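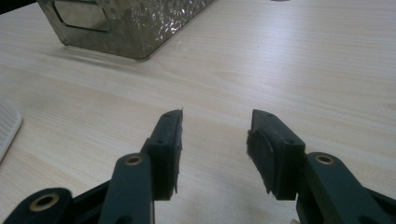
*One of our light wooden tabletops.*

# Hi, we're Dukamari

I'm Bernadette Charpentier, and I started Dukamari because I couldn't find a table I liked! I wanted a plain, pale wooden top, the kind you can roll out dough on in the morning and do your taxes on at night, and everything in the stores was either too shiny or too big for my kitchen (it's a very small kitchen). So I made one. It wobbled. My sister still has it.

These days there's a proper workshop in Grerimden and we've sent out 622 tables, which I still can't quite believe. Sakda Thongsuk picks the boards and does most of the gluing up, and he's fussy about grain in a way I've learned not to argue with. Josphat Barasa does the sanding and finishing and answers the phone when he hears it, so let it ring a while.

We make 2 tables. The Ornby is the kitchen one, with a square edge and straight legs. The Fung is a little lower and deeper, and it's meant for sewing, model building, homework, jigsaw puzzles, all the stuff that spreads out and has to stay there until the weekend. Both come in pale wood only. People do ask for walnut stain and I always say no, sorry! I like seeing the boards, and a light top is so much nicer to work on when you've dropped a tiny screw.

You'll get marks on it. Please don't panic. Wipe up spills, go over the top with a bit of oil every June or so, and if you've got a scratch that really bugs you, email a photo to Josphat and he'll tell you what grit to use.

The workshop is open to visitors by appointment, up to 33 people a month, and you're welcome to lean on things, open drawers and bring the kids. Park behind the building, because the front spots belong to the bakery and they do notice.

*Page updated Mar 3, 2019*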